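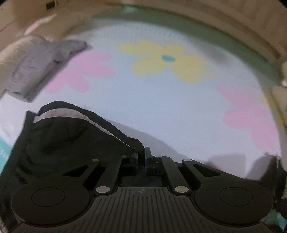

Flomine Textile Care, Starnham site
Folding and sorting room: monthly safety check with comments
Month: July
Checked by: Hanna Derkach, shift lead
Area: sorting tables, hand-held grippers, folding cell 2, walkway to packing

Marks used: OK = in order. FIX = must be repaired, work may continue. STOP = do not use until repaired. Please write a comment also when the mark is OK, if something has changed from the last month.

Part A. Hand-held grippers

A1. Jaws close evenly, pads not torn or loose. OK
Comment: All pads were changed in the last month. The new pads hold thin cloth better than the old ones. Two people told me that they must press less hard now, and the thumb is not so tired at the end of the shift.

A2. No play in the links and pivots. FIX
Comment: On gripper 3 the left link moves sideways when the jaws are open. It still closes. Gripper 3 is tagged and the Liao technician will look at it on his next visit. Use the spare one until then.

A3. Finger guard in place, no sharp edges. OK

A4. Gripper is clean, no lint in the pivots. FIX
Comment: Lint was found in all of them, mostly from dark garments. Please brush the pivots before the break and after the shift. The brush hangs beside the charging shelf. It is not for the tables.

A5. Worker changes hand or task after 80 items. FIX
Comment: This is written in the instruction but in practice it is done only when the room is quiet. I ask the shift leads to call the change aloud. When we folded everything by hand, people moved their arms in many ways. With the gripper it is always the same small movement, and I think we must take this seriously before somebody has pain.

Part B. Tables and cloth

B1. Table surface smooth, nothing that can catch the cloth. OK

B2. Only the items for the present batch on the table. FIX
Comment: Finished and not finished items were mixed at table 4. The operator said there was no free basket. Two more baskets are ordered.

B3. Garments checked for pins, coins and hard objects before gripping. OK
Comment: One safety pin was found during my check, in a waistband. It was found by hand, before the gripper touched it. Please continue to feel the pockets and waistbands yourself. The cell cannot do this for us.

B4. Light at the table is enough to see dark cloth on dark cloth. FIX
Comment: I measured 325 lux at table 2. Our own site rule asks for 400. The lamp cover is dusty, so clean it first and measure again. If it is still too low, I will order a new lamp.

Part C. Folding cell 2

C1. Emergency stop works from both sides. OK
Comment: Tested at 6:40 before the start. The cell stopped at once from both buttons. Restart needs the key, as it should.

C2. Door switch stops the arm when the door is open. OK

C3. Nobody reaches over the low fence to take out a jammed item. STOP
Comment: I saw this once and heard about it two more times. The fence is 18 cm lower on the packing side, and a tall person can reach the belt. The packing side is closed from today, and items go out only from the front. The higher panel is requested from Zustaston. I do not want to blame the people who did it. When the cell jams, the baskets behind it fill very fast and everybody feels the pressure. The correct way is: press stop, open the door, take out the item, close, restart with the key. If the baskets are full, let them be full.

C4. Warning light can be seen from the sorting tables. OK
Comment: Table 1 has now a clear view. The tall rack was moved.

Part D. People and training

D1. All workers on shift have signed the gripper instruction. FIX
Comment: Three signatures are missing, all from the evening shift. I will go through the instruction with them in person.

D2. Workers know who decides when the cell is switched off. FIX
Comment: I asked five people and received three different answers. The right answer is that every worker may switch it off, at any time, without asking. Only a shift lead may switch it on again. I will put this on the board in large letters.

D3. Questions from the workers are collected and answered. OK
Comment: Most of the questions this month were about the work plan. People who folded for many years are now asked to show movements with the gripper and to correct the cell, and they want to know if this is a new job with a new grade. I have passed the question to the site manager and I have no answer yet. It stays on this list until we have one.

D4. Noise at the sorting tables allows normal talking. OK
Comment: It is louder than before the cell came, but we can speak without shouting. Table 5 is the worst place. We rotate it every two hours.

To be closed before the next check: A2, B4, C3, D1, D2.
Copy to: site manager, shift leads, notice board in the break room.
Signed: H. Derkach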